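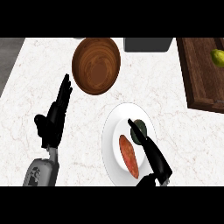
Drola kitchen cell back up after hand fault

Viststead, August 9, 2023 – The two-armed Drola kitchen cell is running again after a week of stops traced to the left hand. The fix took 39 minutes on the bench. Finding it took a lot longer.

Trouble started with the thumb. It was coming back to rest a little further out each time, and after a long run the hand would stop partway through a move to the bowl. Operators had been clearing the fault and restarting. Log shows 7 restarts in one shift, which should of been flagged sooner.

Zidska, the shop that services the cell, pulled the hand at the wrist connector and found a slack tendon and one worn guide. Both replaced. Thumb re-zeroed, fingers checked straight and together before anything else was allowed to move. The right arm got the same check while the covers were off – no parts needed there, just a clean and new cable ties.

Before power went back to the real arms the new zero was loaded into the simulated kitchen and run through the plate task. Same marble counter, wooden bowl, white plate with a sweet potato and an avocado on it. Left hand parked by the bowl, right arm over the plate. The reach limits were then copied across to the controller, with the left side slowed down until the new tendon beds in.

Three changes to the setup sheet, in force now:

Thumb position to be checked at every start-up, not weekly.
Any fault on either hand cleared more than 3 times in a shift means stop and call Zidska.
Simulator file must be saved under the same revison number as the controller file.

The Fu line next door uses the same type of guide and will be inspected at its next planned stop. Full service of the Drola cell stays booked for January.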